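Call for participants: daily face sunscreen wear study

Prilura is looking for adults to wear a new daily face sunscreen and tell us how it feels on their skin. The study runs in February at our rooms in Stirkedside. It lasts 19 days and includes four visits. You don't need to have taken part in a study before.

Study reference: 3496
Location: Prilura, Stirkedside
Sunscreen supplied by: Gunnlaugsson
Time needed: four visits, plus a short diary at home each evening
Paid: yes, after the final visit
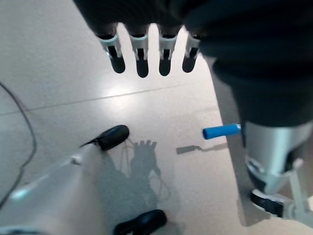
Robotic hand, fingers pointing down.

What the study is about

Plenty of people own a face sunscreen and leave it in the cupboard. When we ask why, they say it stings their eyes, pills under makeup, leaves a white or grey cast or makes them look shiny by lunch. Gunnlaugsson has reworked its daily lotion, called Drasero, and wants feedback from people with a range of skin tones and skin types before the texture is settled.

We are asking about comfort, finish and how the lotion sits with the rest of your routine. We are not testing the SPF rating, and you won't be asked to spend extra time in the sun. Please keep up your usual hat, shade and sleeves.

Who can take part

You can apply if you:
are 19 or older
live close enough to Stirkedside to get to all four visits
already use a moisturiser or sunscreen on your face most mornings
are willing to stop using your own face sunscreen while the study is on
can fill in a diary in English, on paper or on your phone

We would especially like to hear from people with deeper skin tones, people with oily or combination skin, people who shave their face and people who wear foundation to work. Men are welcome. We usually don't get enough of them.

Who can't take part

Please don't apply if you:
have had a reaction to any sunscreen
have eczema, psoriasis or rosacea on the face that is flaring now
are using a prescription retinoid or acne treatment
are booked in for a peel, laser or similar treatment before the study ends
are pregnant or breastfeeding
work for a company that makes or sells skincare

If you aren't sure whether something rules you out, put it on the form and we will ring you.
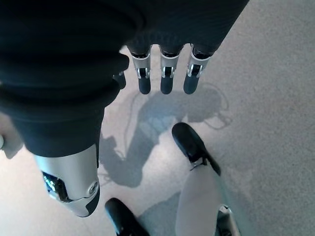

Posted by: Prilura participant desk
Filed under: Calls for participants, Skincare

What happens at the visits

At the first visit we go through the information sheet and consent form with you. Someone from the team checks your skin and puts a small amount of Drasero behind your ear. You wait in the lounge for a while and we look at it again. If all is well, you take a tube home.

Come to every visit with a clean face, no makeup and no moisturiser. There is a sink, plain wash and towels if you are coming straight from work. Contact lens wearers should bring their glasses, as one of the questions is about stinging and we ask it with lenses out.

At the second and third visits you apply the lotion in front of a mirror the way you would at home. We take photos of your cheeks and forehead under standard lights. You can ask us to leave your eyes out of the photos. At the last visit you return the tube, including anything left in it, and fill in a longer questionnaire.

What you do at home

Put the lotion on every morning after cleansing. If you use a serum or moisturiser, use it first and let it sink in. Carry on with your own makeup over the top if you wear it, and don't start any new face products until the study is over. Reapply if you are outdoors, sweating or swimming.

The diary has the same questions each evening. Mostly it is ticking boxes, with a space for comments. Short comments are fine. "Went patchy round the nose" is useful to us. 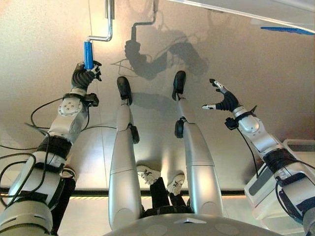 If you miss a morning, write that down and carry on the next day. Missing one doesn't remove you from the study. Missing a visit might, so please check your calendar before you apply.

If your face becomes red, itchy or swollen, stop using the lotion, wash it off and call the number on your diary. See your doctor or pharmacist if it doesn't settle. You will still be paid for the visits you have attended.

Payment and privacy

Payment goes into your bank account after the final visit. The amount is listed in the information sheet, which we send before you agree to anything. Parking behind the building is free.

Your name and contact details stay with Prilura. Gunnlaugsson receives the answers and photos under a participant code. You can leave at any time without giving a reason.

How to apply

Fill in the short form at the front desk in Stirkedside, or write to Prilura Participant Desk, PO Box 1799, Stirkedside, and quote 3496. Include a daytime phone number, your skin type as you would describe it, and the name of the face sunscreen you use now. We will call suitable applicants to arrange the first visit. Morning and after-work times are available, with the last appointment at 6 pm.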